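We use cookies to keep your cart full. Accept | Settings

Pluvilden Quilted Bench Mat
6 November 2025, by Marlene Thibodeau

I've been sewing these mats for 11 years now, and I still get a bit silly when a fresh batch is ready - they're so nice to lean on! Spot clean only, please.
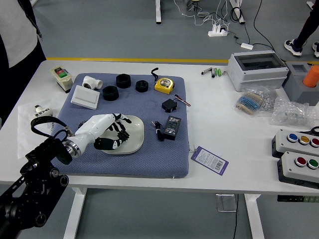
Zulema Carrasco wrote that hers went through the washer twice in January and came out lumpy, so do trust me on the spot cleaning.

Ships in 2 days, rolled and never folded. 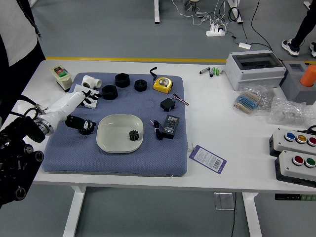 Quilted mat in blue-gray

© Pluvilden | Contact | Back to top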